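Chapter 4
Choosing and Comparing Grippers

What you should get from this chapter
How to set up a fair trial between two grippers. How to score it. When to stop.
You'll need the log sheet from Chapter 3 and a pencil. Not a pen.

4.1 Start with a dull job

Most bad comparisons start with a job that's too clever. Stacking, pouring, folding -- too many things go wrong at once and you can't tell if the gripper failed or the arm did. Pick something dull. In the Lumthorpe trials the job was tidying: paper off the floor, into a lined bin. Paper is light, it has no proper shape, and it sits almost flat, so the fingertips have to come down very close to the floor without hitting it. That's a hard pick for a parallel gripper. A good test, then.

The bin matters too. A bag folded over a rim is soft on a firm edge, and the holding arm has to close on both. Too little force, it slips. Too much and the bag tears or the bin tips. Write down the force setting every time, even when you havent changed it.
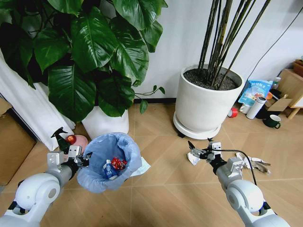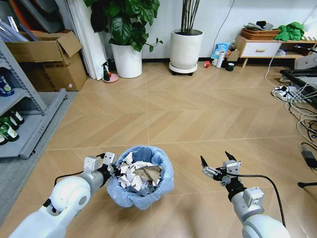
Figure 4.1 Two-arm floor tidying. First view: right gripper over a crumpled piece of paper. Second view: left gripper on the bin rim, right gripper open and empty.

Look at the fingers in both views before reading on. Then the cables. A loop of cable outside the arm needs slack at full reach, and slack can snag. Check it at the far end of travel, not at rest.

4.2 How many tries?

More than you'd like. Mayuree Jitpraphai, who ran the trials, used 40 picks per fingertip set, in two blocks of 20, swapping sets in between. The swap is the important bit. Operators get better as the day goes on, and if set B always goes second then set B always looks good.

Whole series: 955 picks, of which 131 were thrown out. Mostly bumped bins and log sheets nobody could read. Count your thrown-out picks and report them -- a result without them is only half a result.

4.3 What to write down

Fingertip set. Force setting. Paper flat or crumpled. Which arm held the bin. Result, as one of: clean, dropped, missed, dragged. "Dragged" gets its own column becuase it hides inside "clean" if you let it.

Don't score from memory. We tried, in July, and had to do the lot again.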